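The bread that came over the hill: talking rye with Hrefna Skov

When I get to Hrefna Skov's kitchen in Irnby it is ten to six in the morning and she has been up since three. There are loaves on every shelf, a radio playing very quietly, and a smell I would happily have bottled. She hands me a coffee and a slice of something nearly black before I've got my coat off.

"Eat first," she says. "Then ask me things. People ask better questions when they've had some."

She's right, because my first question is what on earth I've just eaten. It's sour and sweet and a little smoky, and so dense that the slice stands up by itself. The answer is Kütt, the long-baked rye that households in this valley used to make once a month and keep in a chest. Skov has spent most of the last decade bringing it back, and she is wonderful company on the subject.

She didn't grow up with it. Her grandmother bought white sliced bread from the van like everyone else, and was a bit embarrassed when Skov started asking about the old kind. "She told me it was what you ate when you had no choice. I said, but what did it taste like? And she went quiet and then she talked for an hour."

That hour gave her the outline: coarse rye, a sour kept from the last bake, caraway if you had it, and an oven sealed in the evening and opened the next morning. What it didn't give her was amounts. Those came from a household book belonging to the family of Halfdan Bjarnason, a retired miller from Golletley, on the other side of the hill. He had it in a drawer with the electricity bills.

"I thought it was a book about pigs," Bjarnason tells me on the phone, laughing. "The first half is about pigs! You have to get past the pigs, and then there's the bread."
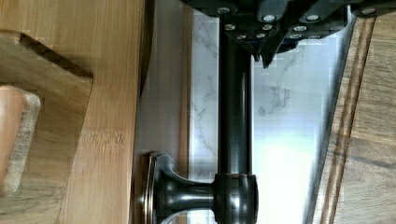 So how long does it take to make a loaf?

"Three days, if the kitchen is warm," Skov says. "One for waking up the sour, one for soaking the grain and mixing, and then the bake goes through the night. You're only working for maybe an hour of that. The rest is waiting, and I'm good at waiting."

She is also, I suspect, good at failing cheerfully. She kept notes from the beginning and numbered every attempt, and the first loaf she was willing to give to a stranger was number 42. Before that came bricks, puddles, and one she describes as "a hat." The trouble was the bake. She kept treating it like ordinary bread, hot and fast, and the crust would set while the middle stayed like putty.

The fix came from Ynyr Skyrme, a potter who fires his own kiln and who listened to her complain one evening. He told her to stop thinking about the temperature at the start and think about how slowly it dropped. She went home, packed the gaps in her oven door with dough, and left it alone until breakfast. "I opened it and the whole house smelled of malt. I hadn't put any malt in. I phoned him and I think I was shouting."

The malt smell comes from the grain itself, sweetening and darkening over all those hours. I love this about Kütt. There is no sugar in it and no treacle, though everyone who tastes it swears there must be. Skov has had customers argue the point with her across the counter.

She sells on a Monday, only a Monday, and is usually finished by noon. Last year she sold 2533 loaves, a number she knows because her nephew put it on a cake. Among the regulars is Somkiat Kamolrat, who cooks at a small place in Ultitz and drives over for a dozen at a time. He toasts it hard, crumbles it and fries it with garlic and dried chili, then scatters it over soft eggs.

"The first time he told me, I was a little bit offended," Skov admits. "Then he made it for me. Now I have it most Sundays."

I ask what she would tell someone who wants to try at home, and she gets up and starts writing on the back of a flour bag. Use a tin with a lid. Soak the cracked rye overnight, longer if it still feels gritty between your teeth. Don't add flour when the dough looks too wet, it's supposed to look like wet cement. And once it's out, wrap it in a cloth and don't cut it until the next day.

"The next day is the hard one," she says. "I still cheat."

There is more to do. Cameron Rakena, who farms on the Golletley side, put in a strip of the old tall rye last fall from seed Bjarnason had helped him track down, and Skov should get her first sacks of it after harvest. She has no idea how it will behave. The grains are smaller and the stalks are taller than he is, and she talks about it the way other people talk about a vacation.

By now it's light out, and someone is tapping on the window to see whether she's open. She isn't, it's the wrong day, but she goes to the door with half a loaf anyway. I finish my second slice, and then, while she's chatting, a third.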